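**Ticket 709 – Desktop under the library counter won't start, beeps instead**
Opened by: Flora Geddes, Rorkville branch
Assigned to: Bit-na Jin
Priority: was Low, then High, then Low again
Status: see bottom

**Original report (Flora)**

The catalogue computer is dead. Press the button, fans go, beeps, black screen. I've turned it off and on, as is traditional. The label printer still works but has nothing to say. We're writing loans on the back of old bookmarks.

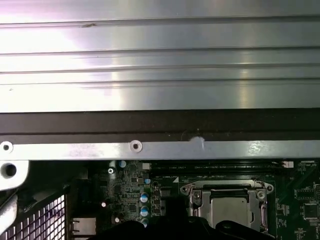
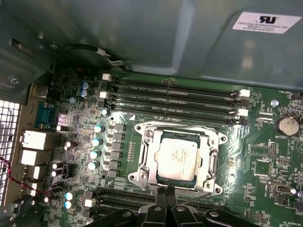
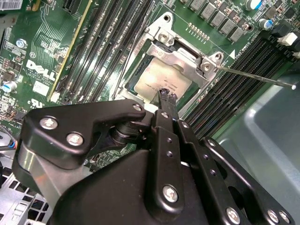
*Desktop with the case open.*

**Bit-na, 9:10 am**

Thanks Flora. How many beeps, and is there a gap before they start again? "A fair few" was your answer on the phone and I can't find it in the manual.

**Flora, 9:25 am**

Four, then a pause, then another four. Mr Pringle from the large print section says it's in A minor.

**Bit-na, 9:40 am**

Four on this model is memory, going by our own cheat sheet, which was written by whoever had this job before me and is right more often than it deserves to be. Did anything change before it stopped working? New software, new hardware, someone moving the counter?

**Flora, 9:52 am**

Nothing changed.

**Flora, 10:15 am**

We did get the memory upgrade from Fosedix in the mail and put it in. I didn't count that as a change because it was an improvement.

**Bit-na, 10:20 am**

Right. What does the packing slip say?

**Flora, 10:31 am**

"2 x 4 GB laptop." I see the problem now I've typed it out. In my defence it went in with some persuasion – at one end, anyway.

**Work log (Bit-na)**

- Mains lead out, power button held down, memory out.
- Checked the slots with a torch for bent contacts. None that I could find.
- Original sticks located in Flora's desk drawer, in a sandwich bag with a biscuit. Cleaned the edges and refitted them until both clips closed on their own. If you have to lean on it, stop.
- Powered on. One beep, then the logo, then "Time and date not set".
- Clock believed it was December, many years ago. Replaced the coin battery, set the time, saved, restarted. Clock held.
- Ran the memory test for 8 passes. No errors.
- Catalogue client (Stavum) refused to log in. Error 24, "licence not yet valid". It had cached the old date. Deleted the cache folder, logged in again, fine.
- Reminded the Stavum client which printer it owns. It had chosen the fax.

**Flora, 2:05 pm**

It's up! The bookmarks are being typed in now. Two of them appear to be shopping lists, so if anyone has borrowed "mince, onions" please send it back.

**Bit-na, 2:20 pm**

Fosedix will swap the laptop memory for desktop, postage at our end. I've filled in the form and attached the slip. When the new ones arrive, please leave the envelope shut and call me. I will happily drive out to Rorkville to open an envelope.

**Flora, 2:24 pm**

Noted. The label printer has started beeping. Should that be a new ticket?

**Bit-na, 2:26 pm**

Is it out of labels?

**Flora, 2:41 pm**

It was out of labels.

**Status:** Resolved. Parts exchange pending with Fosedix.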